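Frequently Asked Questions: Flutell Account Security

Hello, and thanks for stopping by! We've gathered the questions our support desk hears most often from the clinics, training centers and small offices that use Flutell to look after their passwords and sign-ins. If yours isn't on the page, please write to us anyway. We like hearing from people, and a good many of these answers started out as somebody's email.

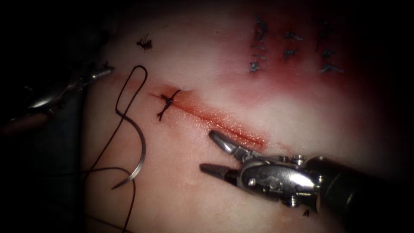
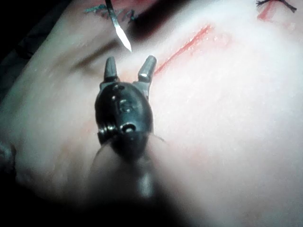
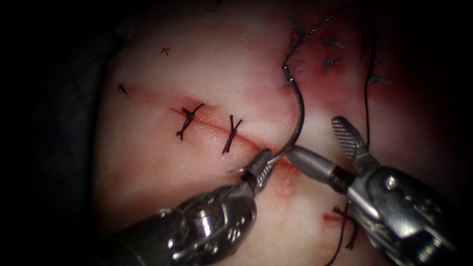

Suture practice pad and instrument, three views.

What does Flutell do, in plain words?

Flutell keeps your team's passwords in one locked place, fills them in when they're needed, and warns you when one of them has turned up in a known leak. It also lets you decide who can get at which account, so the person who orders your paper towels doesn't also have the keys to payroll (you'd be surprised how often we run into that one).

How many people can share one plan?

The Harnum plan covers up to 175 people, and that number includes part-timers and anyone on a temporary login. If you're a small shop, the Ye plan covers 6, and you can move from one to the other whenever you like without setting anything up again. Your saved passwords, your groups and your notes all come along with you.

I forgot my main password. Am I locked out for good?

Take a breath, you most likely aren't! When your account was first set up you were asked to name a recovery contact, usually a manager or an office partner. That person can open the Team page, click your name, and choose "Start recovery." You'll get an email with a link that works for 4 hours. If it runs out before you get to it, your contact can simply send another.

We can't look up your main password for you, however nicely you ask, as we never have a copy of it. If you're the only person on your account, you'll need the paper recovery code you printed on your first day. Do go and check the drawer where you keep your passport.

Do I really need the second sign-in step?

Yes, please. It adds a few seconds to your morning and it stops most of the trouble we see, even when someone has already gotten hold of a password. You can use an app on your phone or a small plug-in key. Gudrun Albers, who answers a lot of our support mail, prefers the key and keeps hers on the same ring as her bike lock, and she'll happily talk you through choosing one.

I got an email that says it's from Flutell and it looks odd. What should I do?

Don't click anything in it. Forward it to us from the Help page, then delete it. We will never ask for your main password by email, by text or over the phone, and we don't send attachments. During our last practice exercise, customers reported 2366 messages to us, and we were delighted with every one of them, including the ones that turned out to be perfectly ordinary newsletters.

Someone is leaving our team. What should I change?

Open the Team page and choose "Remove" next to their name. They'll be signed out everywhere within a few minutes. Flutell then shows you a list of the shared passwords they had used, and we'd suggest changing those the same day if you can manage it, beginning with your bank and your email.

Does Flutell work with Manach?

It does. Go to Settings, then Connections, and pick Manach from the list. You'll need to be an administrator on both sides. If the connection shows as "waiting" for more than an hour, sign out of Manach and back in again, which clears it up nearly every time.

When do you do maintenance?

Tuesday nights, starting at 11 p.m. Eastern. You can still open your saved passwords while we work, but changes you make may take a little longer to show up on your other devices.

Who do I talk to about training for my staff?

Haiyan Qin runs our online classes and is glad to arrange one for your group, large or small. Choose "Training" on the contact form and tell her a little about your team and what hours suit you. The next open class is in June, and you're welcome to bring your lunch.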